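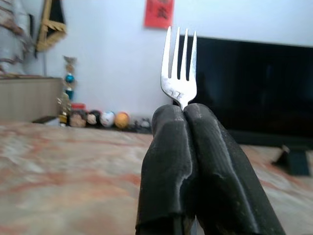
Nirov 'Everyday' 24-piece cutlery set, long-term review

I bought the Nirov set in November, when the last of our old forks had gone wherever old forks go and we were eating pasta with the picnic things. It cost £173 from the Javness shop in Mudgway, and for that money I expected to stop thinking about cutlery for a good long while. The box says 'made for life'. It doesn't say whose life, and the guarantee runs for 11 years, so make of that what you will.

First, what you get. Six knives, six forks, six dessert spoons and six teaspoons. No soup spoons, no serving spoons, no small forks. You can buy those separately, at a price per piece that makes the boxed set look like a bargain, and I suspect that's how they'd like you to look at it. The box itself is a handsome thing with a fabric lining and a magnetic flap. Ours went up in the loft on the second night because it doesn't fit in any drawer I've ever owned.

The steel is described as 18/10, meaning chromium and nickel, and almost every set above the supermarket range says the same. It's a decent sign and not much more than that. I've had 18/10 spoons that bent in ice cream and a cheap canteen spoon that would probably survive a house fire. Thickness at the neck matters more, and Nirov doesn't print that anywhere. I asked in the shop and was told it was 'generous'.

On the table, then. The forks are the best part. They're a bit longer than our old ones and the weight sits towards the handle, so they don't tip off the plate when you put them down. I'd still like them slightly heavier. The dessert spoons are fine. The teaspoons have a very deep bowl, good for yoghurt and bad for getting into a spice jar, and I now keep one of the old ones back just for the paprika.

The knives I don't like. They have a solid handle, which I'd normally be pleased about, but the blade is short and the serrations only start halfway along. Toast is no trouble. A pork chop takes some sawing. They're also balanced so that the blade tips up, and if you rest one across the edge of a bowl it will be on the floor within the minute.

Now the dishwasher claims. The leaflet promises a shine that lasts 4000 washes. We run ours most evenings and by my sums that's more than a decade, so I can't say it's false and neither can anybody else yet. What I can say is that the knives had little brown specks by the new year. They came off with a paste of bicarb and a soft cloth, and they came back. Knife blades are usually a harder steel with less resistance to rust, and this happens with dearer sets too, but the leaflet might have mentioned it. The forks and spoons have stayed clean. They do show fine scratches, mostly on the backs – you stop seeing them after a while.

For comparison, my sister's Sirnen set was a good deal cheaper and has had three more years of use, with teenagers. It's lighter and a bit plain. Her knives cut better than mine. If you've got £200 put by for cutlery, I'd look at Sirnen first and spend the change on a pair of proper serving spoons.

Would I buy the Nirov again? The forks and spoons, yes, if they were sold loose at a sensible price. As a boxed set, no, or only in a sale.

Three stars out of five. I'll update this if the specks get worse.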